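Vintage jewelry listings, a short thread from someone who has bought too much of it. Mostly grumbling.

1/ "Art Deco style." Style is the word doing the work there. A ring made in August can be Art Deco style. If the seller doesn't give a decade or a hallmark, I assume the decade is this one.

2/ Case in point. Clindeck had a gold locket up last week, "Victorian, superb." Lobster claw clasp on the chain. Fine, chains get swapped. But the listing says "all original" and the price says it too.

3/ I wrote and asked if the chain was original. Answer: "We believe it to be in keeping with the period." So, no.

4/ Hallmarks. I want a close-up of the mark, in focus, and I want it before I pay. "Tests as gold" tells me someone did something to it with acid or a machine and got a number they liked. Which number? 9 karat and 18 karat both test as gold.

5/ Plenty of honest old pieces have no mark at all, or it's been worn off or lost in a resizing. I own two. I also paid like there was no mark, and that's the part sellers tend to skip.

6/ "Estate." Everybody has an estate. My toaster will be part of an estate. It says nothing about age and even less about quality.

7/ Natov sells a lot of "estate" brooches. I've bought 2 from them. One was lovely, garnets, good pin, old C catch. The other had glue under a seed pearl, and I found it with a $20 loupe in the time it takes to boil an egg. Their listing said "excellent for age."

8/ They did take it back. I paid the postage, both ways, which came to more than the loupe.

9/ Appraisals! If the piece comes with an appraisal for three times the asking price, ask what kind. Insurance replacement value is what it might cost to replace at full retail. It isn't what you could sell it for on Monday morning, and whoever wrote the ad knows that.

10/ Margaritis had a bracelet at 48% off "appraised value." I scrolled back through their old posts. Same bracelet, same price, no discount, no appraisal. I'd love to hear what changed - apart from the paperwork.

11/ Someone will say go to a fair and hold the thing in your hand. I do. Kullodbridge had 121 stands this winter and I'd guess I wanted to talk to six of them. Bad light, mirrors everywhere, and a tray of "Edwardian" rings with identical shanks. Identical! Every one!

12/ I asked to see one under a lamp and was told the lamp was for customers. I'm still thinking about that.

13/ What I do now, for what it's worth: ask for the back of the piece, the clasp, the mark, and any repair in writing. Lead solder on gold is gray and ugly and the front view will never show it to you. If the answer takes a week and comes without the back view, I've got my answer.

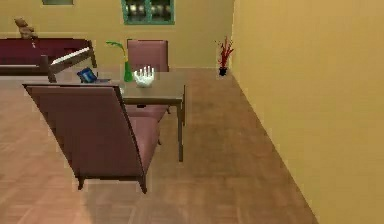
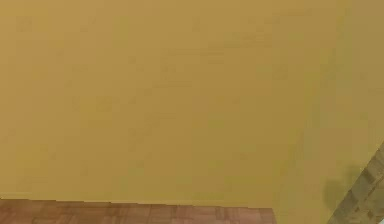 Posted by the account owner
Collector and occasional reseller, old gold and garnets
5 February 2023

14/ Before the dealers arrive: yes, some of you are careful, and I buy from you. You're also the ones who never write "stunning" in capitals.

15/ Next thread is probably pearls. I have a strand here described as "natural" and I have doubts.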